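Open day at the Prondby test kitchens, August

We got to Prondby at 9 and parked behind the Rallham building, where a sign sent visitors through the side door. Entry was free but you had to book a slot. Ours was for two people and lasted just over an hour. The ground floor is mostly offices and storage, so the tour goes straight up to the kitchens.

Ekkachai Kaewsai showed our group round. He has worked at Hellell for some years and looks after the small appliances — kettles, hot plates, rice and noodle cookers. He said 315 items had come through the kitchens since the start of the year, and that most are kept for two months and then passed on.
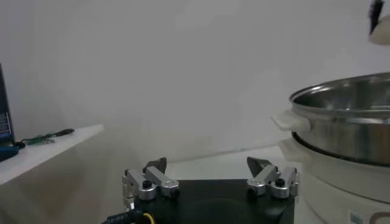
Small electric cookers took up most of the talk upstairs. Ekkachai likes the sort with a separate pot, as you can carry it to the sink without taking the electrics along. The one I spent longest at was a stainless steel pot sitting on a white base, with a white plastic handle at the side just under the rim. I have an old one at home with metal handles and always need a cloth for it, so I asked about plastic ones. He said they do come loose on cheaper pots and the screws want checking now and then.

After that we went through to the Ji room, which is used for cookery classes in the evenings. Soup and flatbread were laid out on a side table. The soup was good, a bit salty.

There is a lift but it was slow, and we took the stairs down. Parking is free until noon. Bookings for the next open day are taken at the front desk.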